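Packing Line Attendants and Cell Operators, Bridlow site
Posted 7/21/22

Tirka packs glassware, bottled sauces and table goods for mail-order shops. Our Bridlow site ships 1,000 mixed boxes on a normal day and employs 126 people. We are hiring for the new automated packing area, which opens to its first full crew in August.

What is changing

Until this spring every item was picked up, turned and set down by hand. Robot arms now do part of that lifting. The people on the line load the trays, clear the faults and decide what goes back for another look. Nobody was let go when the arms came in, but the jobs are different and some of our packers have moved to the day crew as cell operators. Pay for operators is one grade above packing.

Glossy goods are still the slowest. A rounded black piece with a mirror finish throws back every light in the room, and the operator sets the grip by eye and by test.

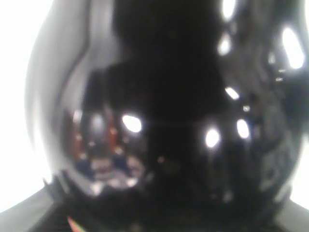
What you will do

Load and unload trays at two cells. Teach the arm new items using the Senevetti hand panel (we train you). Stop the cell when a grip looks wrong and log the reason. Wipe down trays and tables between products. Pack by hand on the Grímsdóttir line when a cell is down.

Small bottles are a large part of the work. With soy sauce, one finger goes above the shoulder just below the cap and the wider one presses on the front of the bottle, over part of the label. New operators practice this grip first.

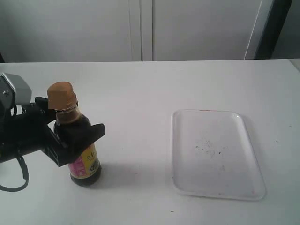

What we ask

You can stand for most of a shift and lift light boxes. You read and write enough English to keep the fault log. Experience with robots is not needed. Packing, kitchen or shop work counts.

Hours and terms

37 hours a week, early or late shift, fixed for the season. Training is paid at the full rate. Permanent contract after probation.

How to apply

Leave a short letter and a list of past jobs at the Bridlow front desk, or use the form on the Tirka jobs page. State which shift you want.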